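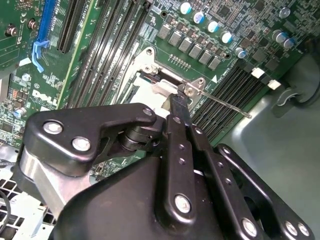

Fladen 1736 Sweeper Attachment

The Fladen 1736 is a front-mounted sweeper for municipal tractors and compact wheel loaders. It clears sand, leaves and light snow from sidewalks, bike paths and parking lots. Sweeping width is 80 inches with the brush straight. The brush angles left or right from the cab.

Hydraulic drive, one double-acting outlet required
Steel frame, powder coated
Two swivel wheels, height set by crank
Optional water tank, 100 gallons, with spray bar

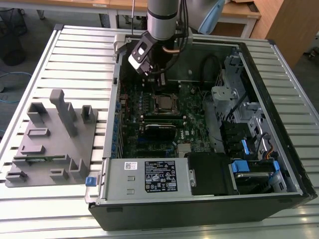 Open desktop tower on a slatted metal work surface.

Mounting plates are sold separately. Tell us the make and model of your carrier when you order. Brush sections can be changed one at a time with the sweeper on the ground and the engine off. Replacement sections are stocked at our Belham warehouse, and orders placed before noon ship the same day.

The town of Nutavness has run a 1736 since September on its older streets, some of them laid out in 1940 with narrow sidewalks and high curbs.
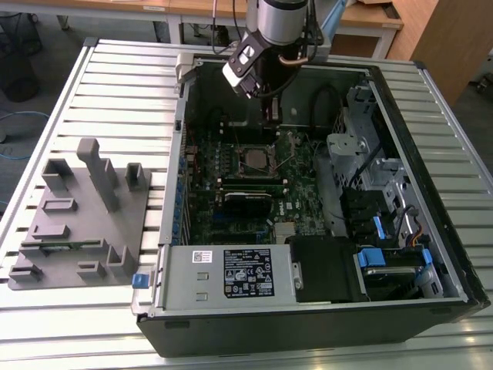

Stavros Kolev: We got ours with the water tank and would order it that way again. Spring sand is dusty work without it. The crank on the left wheel was stiff until we greased it.

Sales and parts: Edin Atanasov, Belham office
Price list valid from April 2, 2020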